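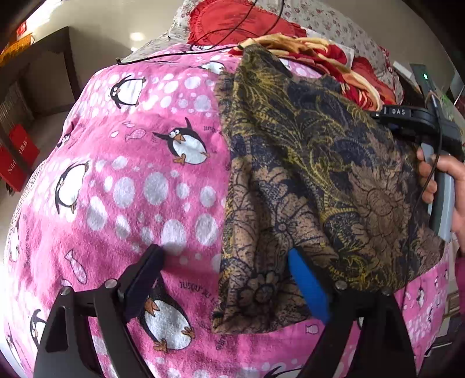 Umiseck is a small company that asks one question: can a machine do the chores at home yet? For folding, our answer today is "sometimes". A patterned cloth with long soft creases, spread over a pink bedspread with penguins, is easy for any person and still difficult for our software, which must find the edge of one print on top of another.

Roxana Rivadeneyra and Iestyn Gittins started Umiseck in January with 2 desks. Now we are 12 people - and we still fold our own laundry.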